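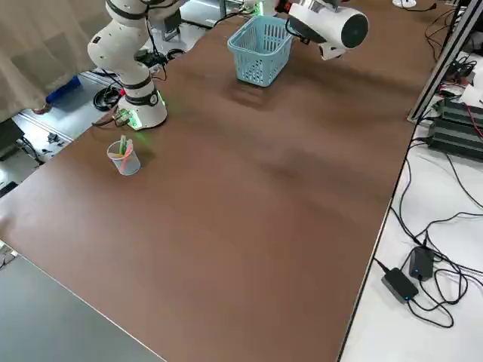

Progress report on the room and materials part of the grant, Dornside Learning Room
Prepared by Ilgın Akgül for Maritza Valderrama, Funley Small Grants

Period covered: from the beginning of January to the end of March

1. Where we are now

The work on the tables and on the small storage is mostly finished. In the last report I wrote that we still kept pens, scissors and paper in the tall cupboard in the corridor, and that every session began with a walk to fetch them. We have changed this. The materials for one activity now stand on the table where the activity takes place, and the rest stays in the cupboard.

For the writing materials we chose clear plastic cups. Eylül Avcı had proposed closed pencil boxes, and we tried these for four weeks, but the participants did not open them and asked us for pens that were already in front of them. With a clear cup they see the colours at once. Green, pink and yellow are the most wanted, and we put just a few in each cup so that it does not fall over.

For the bigger things we use plastic baskets in light blue, open at the top and with slots in the sides. They are easy to lift and to wash. A basket goes on the table at the start of a session and everything goes back into it at the end. We bought 19 of them from Rathjen, who also delivered the lids. The lids we do not use, and I have asked if they can be returned.

2. The tables

The brown table is the one we are most satisfied with. The matt top is smooth and does not show fingerprints as much as the old one did, and marker comes off with a damp cloth if it is done on the same day. The white surface beside it needs more care. Songül Yüksel has tested two cleaning products on a corner of it and prefers Buvotance, diluted. The other left a yellow line.

The tables are not all of one colour and we have decided to leave it so. To replace the white and the grey would use money that is better spent on chairs.

3. Spending

Almost 100 per cent of the amount for storage is now used. The amount for chairs is not touched, as the first offer was too high and we wait for a second one. I will send the invoices together with the next report, in the order that you asked for in your letter.

4. What is not finished

The labels for the baskets are printed but not attached. The first glue did not hold on the slotted sides, so Oğuzhan Çetinkaya will tie them on with string.

The floor near the curtain is still a weak point. Things are put down there when people are in a hurry, and they stay there. We plan a low shelf on that wall, if the curtain can be shortened. I have asked the building office for permission and have no answer yet.

5. Next period

We will attach the labels, order the chairs and write one page of instructions for the people who open the room in the morning. I would also like to ask if a small part of the chair money - only if something remains - may be used for the shelf. Please let me know before we place the order for the chairs.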